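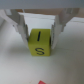

3. Materials and setting

3.1 The letter cubes

The cubes used in the study are small, light blocks with slightly rounded edges and a matte finish. Each face carries one black capital letter in a plain sans-serif type with no border or picture. We chose plain letters over the decorated kind sold for nurseries because an earlier round of sessions showed that children talked about the pictures and left the letters alone. The cubes came from Trillar, a school supplier, and were bought as an ordinary classroom set. Nothing on them was altered for the study.

Colour was kept constant within a cube. On the yellow cube, for instance, the same greenish yellow runs across all the faces a child can see at once, so that a change of letter is not marked by a change of colour. The only cue that one letter has ended and the next has begun is the soft edge between two faces, where the yellow gets a little lighter or darker depending on the light. For an adult this is enough. For a child of five who is used to reading letters off a flat page, it may not be.

This matters for what we call paired faces. A cube tilted towards the viewer shows two of its faces at the same time, one over the other. If the upper face carries an I and the lower an S, the child has two letters in view that happen to spell a word when read from top to bottom. The arrangement is an accident of the way the set was printed, and most of the adjacent pairs spell nothing. We recorded both kinds.

3.2 The letter I

Several of the letters in the set cause trouble for reasons that have little to do with the child. The capital I is the clearest case. In a sans-serif face it is a single thick stroke, and once the cube is turned a quarter turn it could pass for a dash. At a slight lean it still reads as an I to most adults, although two of our coders first entered a leaning I as a slash mark. Lower-case l and the numeral 1 were also offered by children as names for it. We accepted none of these as correct but logged them separately from other errors.

The S is more forgiving. It looks the same upside down and keeps its shape when the cube is turned a little, but on a face that tips away from the viewer it looks wider and flatter than it does straight on.
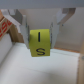
Viewing angle was therefore treated as part of the material and entered on the session sheet along with the letter. Three positions were used: face on, with one letter showing; tipped, with two faces showing one above the other; and cornered, with three faces showing. The tipped position gave the most varied answers and takes up most of Section 4. In that position the upper letter and the lower letter are rarely seen equally well. Whichever face points more directly at the child is named first in most cases, even where the other letter is the larger of the two in the child's view.

3.3 Surface and light

All sessions used a white covering on the working surface. A white ground was picked after trials on bare wood, where the yellow cubes in particular were hard to tell from the colour of the boards in late afternoon. The covering brings a problem of its own. It does not lie fully flat, and its creases throw soft grey bands that move through the day. Bickerstaff noted in his room log that one child traced such a band with a finger and named it as a letter. We smoothed the covering between sessions and otherwise let it be, as a classroom table is seldom any tidier.

Light came from overhead fixtures, with the blinds half closed. A cube resting on the covering shows a different shadow from one held a short distance over it, and children's comments on the shadow ("it's flying") were kept in the transcripts but not scored.

3.4 Procedure

Each session lasted 15 minutes and was held in the morning, apart from the Thursday group, which met after lunch. A cube was presented in one of the three positions and the child was asked, "What can you see on this one?" The word "letter" was avoided in the prompt. If the child named one letter in a tipped or cornered position, a single follow-up was allowed: "Anything else?" No praise or correction was given until the end of the session.

A session held up to 20 presentations. Fewer were made if the child asked to stop or began to build with the cubes, a common ending. Across both schools, Plarnent and Omoregie, this gave nearly 3,000 scored presentations. The transcripts were coded by Stougaard using the Tistov sheet, with a second coder checking every session from September. Disagreements were settled by going back to the transcript, and where the transcript did not settle them the item was dropped.

Answers were sorted into single letters, pairs read downward, pairs read upward, and whole words. The last group is small. When the I stood over the S, some children said "is" straight away and could not be brought to name the letters one by one, while others named both letters correctly and did not offer the word. We treat these as separate kinds of answer in what follows, and neither is scored above the other.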